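2023-11-12

町議会の補正予算がまた先送りになった。議長のブラウリオ・バレラは昨夜の会見で「年内には通す」と言っていたが、先月も同じ顔で同じことを言っていたはずだ。あのときは「数日中に」だった。数日が年内になり、そのうち年度内になるのだろう。

揉めているのは例によってプレルコム線のバス補助と、フロムホルム地区の保育料の軽減。どちらも去年の選挙で全員が賛成だと言っていた項目である。全員が賛成しているものがどうして通らないのか、傍聴に行けば少しは分かるかと思って午後から出かけてみた。分からなかった。

傍聴席は45席あって、埋まっていたのは前の二列くらい。審議が始まるまで一時間近く待たされ、始まったと思ったら配付資料の数字が古いという指摘で休憩に入った。再開後はヨランダ・グエン=トラン議員が質問に立ち、保育料の軽減を二年で打ち切る修正案について、三年目からの家庭はどうなるのかと聞いた。財政課長の答えは「その時点の状況を踏まえて適切に判断する」。適切に、という言葉を今日だけで何回聞いたことか。

質問そのものは良かったと思う。ただ、あの人も六月の採決では黙って席を立って棄権した側だ。選挙区の新聞に載る日だけ声が大きくなる、と言ったら意地が悪いだろうか。でも議事録を読めば誰でも同じことを考えると思う。

バスのほうはもっとひどい。パチェコ地区まで延ばすのに300万円足りない、というのが反対派の言い分で、ではその額の根拠はと聞かれると、業者の概算だという。概算を出したのは一社だけ。相見積もりも取らずに「財源がない」と言い切る度胸には感心する。賛成派も賛成派で、乗客が増えるから元は取れると繰り返すばかりで、増えるという調査は出てこなかった。

結局、採決は5日後の委員会に回された。委員会で決まらなければ一月の臨時会だそうだ。臨時会を開けばそれだけで費用がかかるが、その話は誰もしなかった。

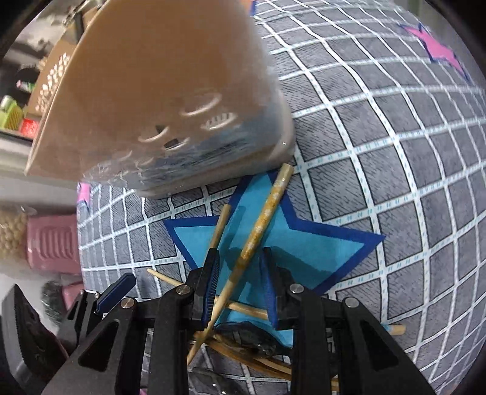 帰りにジンドビーの駅前でパンを買い、店の人に議会はどうだったと聞かれたので、延びましたと答えたら、でしょうね、と返ってきた。怒るでもなく、天気の話のような口ぶりだった。たぶんこれがいちばんまずい。先送りする側にとっては、怒られないことが何よりありがたいのだから。

夜、町のサイトで議長の談話を読む。「建設的な議論が行われた」とある。同じ部屋にいたつもりだが、こちらは休憩の時間ばかり覚えている。談話の終わりに、町民の皆様のご理解を、と書いてあった。理解はしている。来年の秋に改選があるから、保育料で譲ったと見られたくない議員が両側にいる、それだけのことだと思う。違うというなら委員会で見せてほしい。

委員会は朝九時半から。傍聴の受付は九時までと、ずいぶん小さい字で書いてあった。行くかどうかはまだ決めていない。弁当を持っていくなら冷蔵庫の鮭を先に焼いておくこと。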